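Feb 2, 2023

Up early, at the warehouse before the heater had done anything useful. Today was tray day again. The Jastura list has 105 short tasks on it and the trays are on the second page, under small parts and hand tools. I had been putting them off because the boxes in the Cotitz aisle had to be moved first to make room for the table.

The table is the old one with the bad top. I asked last week if we should cover it with something clean and the answer was no, leave it. The examples are supposed to come from the kind of surface people have. Fine by me, one less thing to carry.

We record from the head, so what the model gets is what the person doing the task would see – two hands, the tabletop, whatever is behind. I read the task card out loud, start the clip, and stay out of the way. 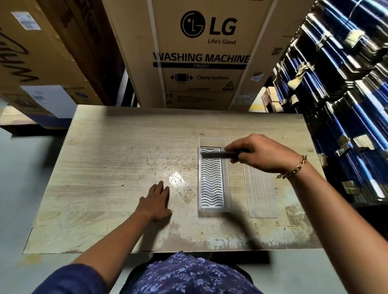

Tray task, the dark tool held across the top end. Left hand flat on the table.

Things I want to remember from the morning. The left hand is resting flat a lot of the time. I wondered if that was a waste, but a hand that is only bracing is still part of the job, and if we tell people to keep it out of view we get clips where they work in a way they never would at home. So I wrote on the card: use the left hand however you like.

Clear plastic is going to be a problem. The tray shows up all right with the white insert in it, but the flat panel next to it is hard to pick out from the tabletop. Whoever labels these at Szczepańska will be squinting. I put a note in the log so they know to look for it on the right side.

Ate lunch at the loading door. Soup from the Furnov place, too salty. My back hurts from the boxes.

After lunch I went through the file count. We are at 586 clips for the small tools set and the target is 757 by June. That sounded like plenty of time in December and it sounds like less now. Each clip is short, but between them there is the card, the log line, the reset, and checking that the sound is off. The reset is the slow part. If the tray goes back in exactly the same spot every time the examples all look alike, so I try to shift it a little, and then I have to write down that I shifted it.
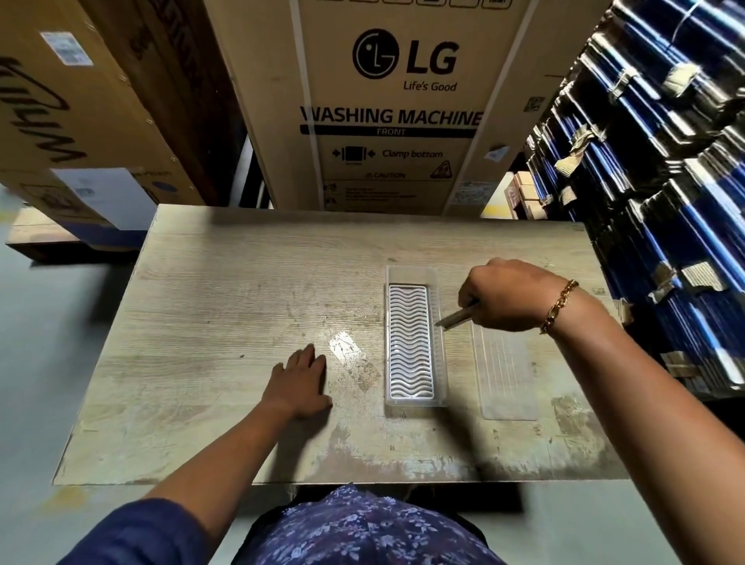 Same tray, thin brown tool, at the right rim.

The thin tool is the one I care about more. A wide tool can be off by a bit and you still learn something from the clip. With a thin one it matters where the tip is, and from head height the tip is small. I looked at 6 of the clips at full size before going home. Four were usable. In the other two the right hand covered the tip nearly the whole time and I marked them for a redo.

I also changed the start rule. Up to now we started the clip with the tool on the table and the pick-up included. From tomorrow half of them start with the tool already in the hand. The last batch of training runs kept getting stuck on the pick-up and never reached the part with the tray, so I want some examples where that part comes first.

Still to do: new cards for the lid tasks, charge the spare batteries, ask Jastura if they want the tools named by what they are or by what they are used for. I have been mixing both in the log and it will have to be cleaned up by somebody, most likely me.

Home at seven. Cold in the apartment too.

3 comments

Same trouble with clear plastic in our kitchen set. We ended up adding a "hard to see" box on the log sheet and it saved a lot of back and forth with the labelers.

How long are your clips? Ours run close to a minute and people get tired by the afternoon.

Please post what they say about the tool names. We have been arguing over that one for months.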